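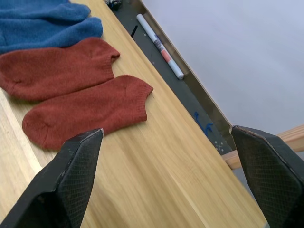

*Figure 3. Ankle socks laid flat on a wooden tabletop.*

## 5. Drying small items

This section explains how to dry socks, gloves, baby clothes and other small pieces in the Dromeo drying cabinet. For shirts and long items, please read the section on hanging first. The mesh shelf and the door clips are in the flat carton, together with the drain hose.

### 5.1 Before the first use

1. Switch off the cabinet and pull the plug from the wall outlet.
2. Remove the blue transport film from both sides of the mesh shelf. The film is thin and easy to miss at the corners.
3. Wipe the shelf with a damp cloth. Do not use bleach.
4. Put the shelf on the lower pair of rails. Push it back until you hear a click on the left and on the right.
5. Connect the cabinet again and run the program **Air** one time with nothing inside. A light smell of new paint is normal during this run.

> **Note:** On cabinets made before April the rails have no click. On these models, push the shelf until it touches the rear wall and turn the two gray stops down by hand.

### 5.2 Preparing the items

1. Turn the items so that the thicker side of the fabric is outside. For terry socks this is the inside of the sock.
2. Read the care label. If the label forbids tumble drying, the item can often be dried in the cabinet, but only with the program **Air** or **Gentle**.
3. Spin the load in your washing machine before you bring it to the cabinet. Items from which water drips must not be put on the shelf.
4. Pull every piece into its shape with your hands. Open the cuffs and flatten the toes. A sock which dries folded will keep a hard line there until the next wash.
5. Sort by thickness. Thin and thick items can share one shelf, but the thick ones should be at the rear, near the warm air outlet.

### 5.3 Loading the shelf

Put the items in one layer and leave a gap of two fingers between them. The air goes up through the mesh, so an item which lies over another one will stay damp in the middle.

The shelf carries up to 3 kg. If you have more than this, use the second shelf (sold separately) on the upper rails. Do not put two shelves on the same rails.

> **CAUTION:** Keep the grille at the bottom free. Very small pieces, such as newborn socks, can fall through the opening at the front edge. Use the door clips for these, or put them in a mesh laundry bag.

### 5.4 Choosing the program

| Program | Use for | Heat |
|---|---|---|
| Air | Wool, silk, elastic bandages | None |
| Gentle | Sports socks, underwear, gloves with lining | Low |
| Cotton | Cotton socks, baby clothes, washcloths | Medium |
| Thick | Hiking socks, slippers with textile sole | High |

1. Close the door. The lamp on the handle changes from orange to white.
2. Turn the dial to the program.
3. Press **Start**. The fan begins first and the heater follows after a short moment.
4. If you open the door during the program, the fan stops. Close the door and press **Start** again. The remaining time is kept.

> **WARNING:** Do not use **Thick** for items with rubber print or plastic grip dots. The dots can become soft and stick to the mesh.

### 5.5 After the program

- Let the shelf cool before you touch the metal border.
- Take the items out the same day. The cabinet is not made for storage, and the door seal wears faster if it stays pressed on fabric.
- Empty the lint drawer after each load of socks. They leave more lint than other clothes.

### 5.6 If the items are still damp

**Only the cuffs are damp.** The cuffs were closed or folded. Open them and run **Air** again.

**Everything is damp.** Check the lint drawer and the drain hose. If both are free, read the number on the service display. A value under 200 means that the fan filter must be replaced.

**One side is damp.** The cabinet does not stand level. Adjust the front feet as described in the section on placement.

*Text: Eun-ji Byun. Checked: Akosua Sowah. Revision 2019-07-07.*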